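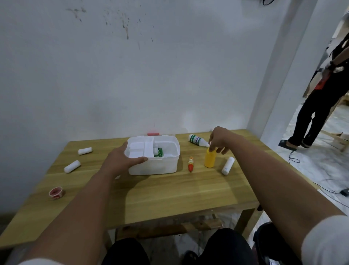
詰め替えの手間はどこへ行くのか
量り売りの店、容器メーカー、台所の流しの下

2020年4月23日

洗剤を詰め替える作業は、たいてい洗剤が切れた瞬間に始まる。皿を洗っている途中でポンプが空気を吐き、濡れた手で戸棚を開け、袋を探す。袋の口は濡れた指では切れない。はさみを取りに行き、切り、ボトルのふたを外し、注ぐ。最後のひと押しで少しこぼれる。かかる時間は数分だが、やりたくてやる人は少ない。

それでも日本の家庭は詰め替えをよく受け入れてきた。シャンプー、衣料用洗剤、ハンドソープ、入浴剤、インスタントコーヒー。売り場では本体より詰め替え用の袋のほうが広い棚を取っていることも珍しくない。外国から来た人が薬局の棚を見て、なぜこんなに袋ばかり並んでいるのかと尋ねることがある。安いから、ごみが減るから、というのが普通の答えだが、それだけではこの習慣の広がり方を説明しきれない。

取材を始めたのは昨年の11月である。量り売りの店が増えているという話を聞き、何軒か回るつもりだった。途中から話は容器のほうへ移り、さらに家の中の置き場所へ移った。中身を買うことと、入れ物を持ち続けることは別の仕事で、後者についてはあまり書かれていない。

秤の上のボトル

Rorettiは、乾物と洗剤を扱う量り売りの店である。商店街の元は布団店だった建物に入っていて、間口は狭く、奥に長い。手前に豆、米、パスタ、乾燥果物の入った筒が並び、奥に液体のタンクがある。食べ物と洗剤の間には引き戸があり、においが移らないよう営業中も閉めてある。

客は持参した容器をまず空のまま秤に載せる。店員がその重さをシールに書き、容器の底に貼る。中身を入れてもう一度量り、差し引いた分の代金を払う。容器を忘れた客には店の瓶を貸す。預かり金は200円で、返せばそのまま戻る。

見ていると、初めての客はほぼ必ず大きすぎる容器を持ってくる。家にある中で一番立派な瓶を選ぶのだろう。レンズ豆を底から指二本分ほど入れて、これでいいと言う。二度目からは小さくなる。常連になると容器は見栄えがしなくなり、ジャムの空き瓶やふたの色の合わない保存容器が秤に載るようになる。底のシールは何度も貼り替えられて、はがし跡が重なっている。

液体のほうは事情が違う。洗剤のタンクには手押しのポンプがついていて、一回の押し方で出る量が変わる。ボトルの口が狭いと泡が上がり、満ちたように見えて満ちていない。店では泡が下がるまで待つ台を用意している。客はそこにボトルを置いて豆を選びに行き、戻ってきて足す。

開店した年は、この待ち時間についての苦情が一番多かったという。そこで泡の立ちにくい注ぎ口に替え、代わりに店先のベンチを増やした。ベンチの効果のほうが大きかったらしい。

洗剤に来る客は、豆に来る客より間隔が正確だと店では見ている。豆は気分で買い足すが、洗剤は減り方が決まっているからである。雨の日の翌日には衣料用が出る。年末には重曹が出る。ここ何週間かは石けんの出方がまるで違い、タンクの補充が追いつかない日があった。店は現在、客が自分でポンプを触る方式をやめ、注文を聞いて店員が入れて渡している。入店も一組ずつにした。今回の記事のうち、店内の様子は冬までの取材によるもので、春以降の話は電話で聞いた。

容器をつくる側

容器メーカーのSkallexは、半透明の収納箱と保存容器を主に作っている。一般の店に出す製品のほか、量り売り店向けの貸し容器も請け負う。Rorettiの貸し瓶もここの製品だが、ガラスの部分は別の工場から仕入れ、ふただけを自社で成形している。

ふたは容器より先に壊れる。落とせば縁が欠け、食器洗い機にかければ反り、パッキンは伸びる。本体が残ってふたがない、という状態になると、人は本体も捨てる。Skallexではふたの単品販売を長く続けているが、注文の多くは業務用で、家庭からの問い合わせは少ない。買えることが知られていないのだと営業の担当者は話す。型番が容器の底に刻んであり、それを伝えれば送れる。ただ底の文字は小さく、浮き彫りで色もついていないので、老眼の人には読めない。来年度の型から文字を大きくする予定がある。

半透明という材質にも理由がある。完全に透明だと中身が丸見えになり、棚に並べたときにうるさい。不透明だと何が入っているかわからず、開けて確かめることになる。半透明は、中に何かがあること、だいたいの色、どのくらい残っているかだけを伝える。工場ではこの加減を、材料と表面の細かい凹凸の両方で調整している。凹凸を強くすると指紋が目立たなくなるが、汚れが入りこむと落ちにくい。台所向けと押し入れ向けで仕上げを変えているのはそのためである。

角の丸みについても聞いた。直角に近いほど棚の隙間はなくなるが、成形の際に樹脂が回りにくく、洗うときに隅が残る。丸くすると容量が減る。数値の上ではわずかな差だが、カタログには容量が載るので、営業は角を立てたがり、製造は丸めたがる。最後は洗いやすさで決まることが多いそうだ。

縁が外に張り出しているのは、持ち上げるためだけではない。薄い壁は中身の重さで外へふくらむ。張り出した縁がそれを抑えている。縁を削って見た目をすっきりさせた試作品は、液体のボトルを何本か立てて運ぶと側面がたわみ、製品にならなかった。

口の寸法

詰め替えの難しさの大半は口にある。袋の注ぎ口とボトルの口が合わなければこぼれる。メーカーが自社の袋を自社のボトルに合わせるのは当然で、他社のボトルに入れる人のことは考えていない。ところが家庭では、気に入ったボトル一つに何でも入れる。

Prendusskaは台所用と浴室用の洗剤の銘柄で、数年前に袋の注ぎ口を細く長くした。それまでの幅の広い口は早く注げたが、こぼれるという声が多かった。変更の前に69世帯に頼み、新旧両方の袋を普段どおりに使ってもらった。注ぐ場所も、ボトルの種類も指定しなかった。

記録を読ませてもらった。面白いのは注ぎ口への意見より、どこで注いだかの欄である。流しの中、と書いた家が最も多い。こぼれても流せるからだろう。浴室の床、洗濯機のふたの上、新聞紙を敷いた食卓、という答えが続く。ベランダという家もある。浅い箱の中にボトルを立ててから注ぐ、と書いた家もいくつかあって、こぼれた分が箱にたまるので拭く場所が限られる、と理由が添えてあった。

細い口は好評だったが、時間がかかるという不満も出た。粘りのある洗剤は細い管をなかなか通らない。袋を絞ると勢いがついて、かえってあふれる。現在の製品は両者の中間の太さで、途中に折り目が入っている。折り目は袋を押さえても口がつぶれないようにするためのものだが、切り取り線と間違えて折り目で切る人がいるため、印刷で矢印を足した。

容量も悩ましい。300ミリリットルのボトルに、それより少し多く入った袋を注げば余る。余った袋は輪ゴムで口を縛られ、戸棚の奥で倒れる。ぴったりの量にすればよさそうだが、ボトルに前の洗剤が残っているうちに詰め替える人が多いので、ぴったりでもあふれる。Prendusskaの台所用は、ボトルの満量より少なめに入れた袋を標準にしている。値段の表示で損に見えるのが難点で、売り場では大容量の袋のほうが選ばれる。

つぎ足してよいか

詰め替えの話をすると必ず出るのが、つぎ足してよいのかという質問である。衛生の面からいえば、使い切って、洗って、乾かしてから入れるのがよい。製品の袋の裏にもたいていそう書いてある。水が混じると防腐の働きが弱まり、シャンプーや石けんの類では菌が増えるおそれがある。ポンプの管の中は特に乾きにくい。

塩素系の漂白剤や酸性の洗浄剤を別の容器に移すのは避けなければならない。混ざればガスが出る組み合わせがあり、中身の表示が失われること自体が危ない。飲み物の空き容器に洗剤を入れるのも同じ理由でやってはいけない。誤飲の事故は毎年起きている。量り売り店がボトルの持ち込みを受けるときに何が入っていたかを聞くのは、このためである。Rorettiでは飲料のボトルへの洗剤の充填を断っている。断られて怒る客もいるが、例外は作っていない。

乾かすとなると、代わりのボトルがいる。洗ったボトルを逆さに立てて一晩置く間、洗剤は別のところから出さなければならない。二本を交互に使う家は、取材した範囲では少数だった。多くの家では、休日の朝に洗って昼まで日なたに置き、少し水滴が残っているのを見ないことにして注いでいる。

島の店の瓶

Hauksdóttirは北の島国から入ってきた日用品の会社で、日本では百貨店の催事と通信販売で知られる。石けんと蝋燭が中心で、瓶はどれも重い。価格の一部は瓶の価格だといっていい。詰め替え用も出しているが、袋ではなく、薄い缶に入っている。缶の口は瓶の口と同じ径のねじになっていて、二つを口同士でつなぎ、逆さにして置いておけば中身が移る。

よくできた仕組みだが、時間がかかる。濃い石けん液なら一晩は見なければならない。本国では寒い時期に暖房の上で行う人が多いらしく、説明書の図にもそれらしい放熱器が描かれている。日本の家にはその放熱器がない。輸入を始めた当初、中身が移らないという問い合わせが続き、日本語の説明書には、ぬるま湯で缶を温めてからつなぐ、という一行が足された。

缶は一つで瓶一回分しか入らない。送料を考えると割高になる。それでも買い続ける人がいるのは、袋を絞る作業がないからだと通信販売の担当者は見ている。夜につないで、朝には終わっている。やることは同じでも、待つだけなら苦にならない人がいる。

返ってきた缶の扱いはまだ決まっていない。国内では洗浄の設備がないので、回収しても資源ごみに出すしかない。家庭で出しても同じことになるため、回収はしていない。この点を問う手紙は毎月届いているという。

流しの下

詰め替え用の袋は自立しない。正確にいえば、店の棚では立っているが、家の戸棚では倒れる。隣に支えがないからで、一つ倒れると順に倒れる。流しの下の扉を開けると袋が滑り出てくるのは、多くの家で見られる光景である。

取材に応じてくれた家庭の流しの下を、いくつか見せてもらった。どの家にも箱があった。箱に袋を立てて入れ、隙間に本体のボトルを差している。奥行きのある戸棚では、箱ごと引き出せば奥のものに手が届く。持ち手のついた専用品を使う家もあれば、衣類用だった箱をそのまま回した家もあった。引っ越しのたびに用途が変わり、一番長いものは学生時代の下宿から使っているとのことだった。

ある家では、箱に入る分しか買わないと決めていた。安売りの日に袋を抱えて帰っても置く場所がないので、箱が物差しになる。別の家では逆に、箱からあふれた分が玄関の棚、さらに寝室へと移っていた。寝室の袋は存在を忘れられ、同じものがまた買われる。

Skallexが以前、収納箱の購入者に用途を尋ねたところ、653件の回答のうち、最初に買った目的のまま使っているという答えは半分に届かなかった。おもちゃの箱が掃除用具の箱になり、掃除用具の箱が苗を運ぶ箱になる。同社はこの結果を受けて、製品名から用途の言葉を外した。以前は「キッチン用」「ランドリー用」と書いていたものが、今は寸法だけで呼ばれている。売り上げは変わらなかったが、倉庫での間違いが減ったそうだ。

この春、家にいる時間が延びて、洗剤と石けんの減り方はどこの家でも変わった。電話で話を聞き直した家のうち一軒は、手を洗う回数が増えたのでポンプのボトルを大きくしたという。大きくしたら棚の高さに合わず、ポンプを外さなければ戸が閉まらなくなった。別の家では、袋から注ぐのは小学生の子の役目になった。最初の日はかなりこぼし、今は親より上手だと聞いた。注ぐときは袋の角を持たず、底を持つのがこつだという。

Rorettiの店では、預かり金を払ったまま戻らない瓶が増えている。外出を控えている客の家にあるのだろうから、催促はしていない。返却の期限はもともと設けておらず、次に来たときに持ってきてもらえればよいとしている。足りなくなった分はSkallexに追加を頼んであり、ふたが先に届き、瓶は来月になる。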